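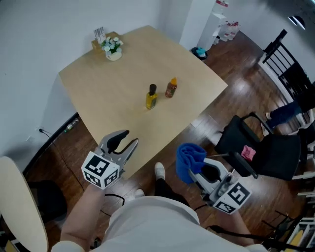 What is the tidy-table rule?
The rule at Kolano is that any shared table goes back to bare wood after use, wiped, with only its regular items left on it. It covers the square tables on the landing, the long one in the kitchen and the two by the window on the ground floor. Most tables have very few regular items. A bottle of oil and a smaller bottle of sauce with an orange cap, the pot of artificial flowers against the wall and the little wooden box behind it for the card are a normal set for a square table. Anything else is yours, and goes with you when you leave.

Who does it apply to?
Everyone who eats or works in the building, including visitors and people who only come in for an hour. If you have booked a table for a group, the person who made the booking checks it at the end.

When should I wipe the table?
Once when you finish, even if you only had a cup of tea. Wipe it before you eat as well if it looks as though it needs it. The evening clean does the floors and bins but leaves the tables to us.

Which cloth do I use?
Blue for tables. Pink for chairs and the stair rail. White is for drying crockery and stays in the kitchen. Please don't swap them over, even if the right colour is at the bottom of the pile. Clean cloths are in the top drawer next to the sink and used ones go in the bin with the lid, where they are collected for the 60-degree wash.

How wet should the cloth be?
Damp. Run it under the tap, wring it out hard, fold it in four and turn to a fresh side when the first one is dirty. The tables are light wood and they mark if water is left standing, so go over them again with a dry cloth if you can see drops.

Can I use spray?
Only the Raptis table spray from under the sink. Spray it on the cloth and not on the table. The stronger kitchen spray took the finish off one table in July and left a dull patch that has not come out.

What do I do with the bottles?
Lift them, wipe underneath and put them back. Oil is the usual problem — it runs down the outside of the glass and leaves a ring. Wipe the neck and the base of the bottle before you set it down again. Caps should be on and closed. They can stand anywhere on the table as long as they are not near an edge.

A bottle is nearly empty. Do I replace it?
If it is less than a finger deep, take it to the kitchen and bring a full one from the Janberg crate on the bottom shelf. Don't top up one bottle from another.

Do the flowers need water?
No, they are artificial. They collect dust, though, so give the leaves and petals a light going over with a dry cloth once a week. The pot stays at the back, by the wall.

Can I move the card in the wooden box?
You can lift it to clean, but put it back in the same box. Each card belongs to its own table and replacements have to be ordered from Flallville in packs of 20, which takes a while.

Where should cloths go between tables?
Carry them with you or take them back to the kitchen. Cloths left on seats are the thing we are asked about most. A damp one will mark the seat padding if it sits there long enough.

What about bottles and cups on the floor?
Drinks bottles shouldn't be left on the floor, and particularly not along the wall by the sockets. Empty plastic bottles go in the recycling on the ground floor. Anything with a drink still in it goes on the shelf by the kitchen door and is thrown out at the end of the day.

I spilled something on the floor. Which cloth?
None of the ones above. There is a mop in the tall cupboard. The dark boards are slippery when wet, so dry them straight away, and stand a chair over the spot if you have to go and fetch the mop.

Can I move a table?
Yes, if it goes back. Two people, please, and lift — don't drag. Keep the stairs and the railing side clear.

Last updated: 9/6/19

2 comments
53 shares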